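Table surfaces, February, 14:30

Continuing the tabletop comparison from the Clendside order. Top under test is the pale wood-grain laminate, matte finish. Washed it with the Jellow concentrate at the weaker dilution, 300 ml into the small bucket, then went over it a second time with plain water and a folded cloth, along the grain. The swirled part of the pattern makes streaks hard to judge under the ceiling lights. A desk lamp held low from the side works better.

Left it for 6 minutes before checking. No tack under the fingertips at either end. Edge banding not assessed today.

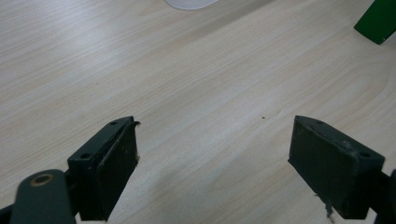
Ognjen Karagiannis thinks the plain water pass is wasted effort and that a dry microfiber straight after the Jellow would pick up more of the fine stuff. He also wants the Dustinard cloths tried before we reorder, given that the current ones shed after a few washes.

Fair point on the cloths. I still want the rinse kept for now – the last top went dull where the concentrate had been left on, and I would like to rule that out first. Will run both methods on the offcut, half each, same lamp.

One small dark speck still on the surface near the middle. Crumb or grit, not identified. Lift it with tape; do not wipe, as grit will mark the matte finish.

To do:
Cut 2 strips of masking tape to divide the offcut.
Ask Vukadinović for the cleaning sheet for this finish.
Label the spray bottle (500 ml) with the dilution.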